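Building a Bench Arm, Notes for Session 4: Cable Handling
Shared workshop course, handout by Grigoris Drakos

By now your arm should home reliably and pick up a rigid block from a marked spot. Tonight's work is harder. A cable bends, springs back and drags on whatever it lies across, so the pose of the plug depends on the whole length behind it.

Before you start

Re-run the gripper calibration from Session 3. Set the servo torque limit to 500 and leave it there until the arm has completed a full dry run. If you are using the Rarkico controller board, check that the wrist camera is still listed after a restart. Jitendra Rana has a spare ribbon for anyone whose connector has worked loose.

Where to grip

Grip the wire just behind the strain-relief sleeve. A grip on the sleeve itself is stiffer, but the fingers then sit close to the socket and block the wrist camera. Farther back, the plug droops and the tip wanders. Close slowly and stop when the fingers meet resistance.
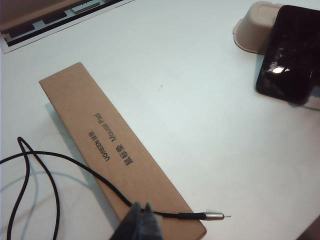 Fig. 4.1. Wrist view. Cable between the fingertips, silver plug pointing right, slack looped at left over the mouse pad box.

Note the slack. Loops pull on the grip when the arm moves away from them, and a cable lying over a box edge can catch. Plan the first move as a short lift straight up, then travel. Shiny items such as a phone screen throw a bright reflection, and the threshold step will sometimes pick it as the plug. Crop the search region to the area near the fingers before thresholding.

Logging

Save one line per attempt: grip position, lift height, result. My own log from January has 81 attempts with 43 good insertions, almost all the failures coming from tip angle. Keep camera exposure fixed at 3000 for the whole run — auto exposure shifts as the gripper comes over a white table.

For next time

Bring your log file and one cable of a different thickness. Read the Brumevus notes on compliant wrists, sections on springs only.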